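July, sourdough bench notes, starter Bornero

Retard test, second round. Same flour as last time (Plenow strong white), same 200 g of starter split between the jars, same lid on each. In-ho says my labels look like ransom notes. They are legible, which puts them ahead of his.

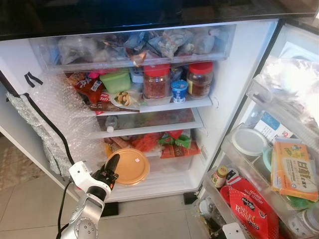
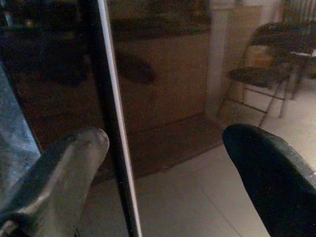
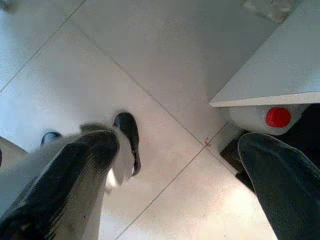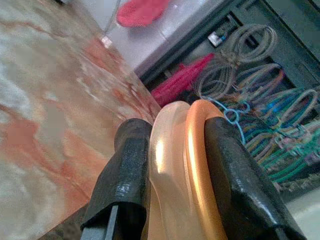
Cold-proofing results, such as they are. Jar A went in at 5 C straight after feeding, jar B sat out 2 hours first. B won on rise and lost on manners: it had crept over the rim by morning and glued itself to the shelf. A smelled of yogurt, B of nail polish. Reto Koller's sheet from 2017 claims the opposite, but Reto also claims to like the Zapata rye. I still suspect airflow. A fridge shelf packed as tightly as the one in the first picture, snack packages shoulder to shoulder with a green food box, can't be the same temperature front and back, and I have been treating "the fridge" as a number. Must put a probe at the back wall and one by the door before I blame the yeast again.

Crumb: A tight at the base, decent above. B open, slightly gummy, ate two slices anyway. Crust on both too pale. The Ullow oven runs cool on the left and everybody knows it, including me, who loaded from the left.

To do:
Feed Bornero tonight, 1:2:2, not by eye.
Ask In-ho where the good scraper went.
Repeat B with one hour out instead of two.
Reto wants his banneton back. Find banneton.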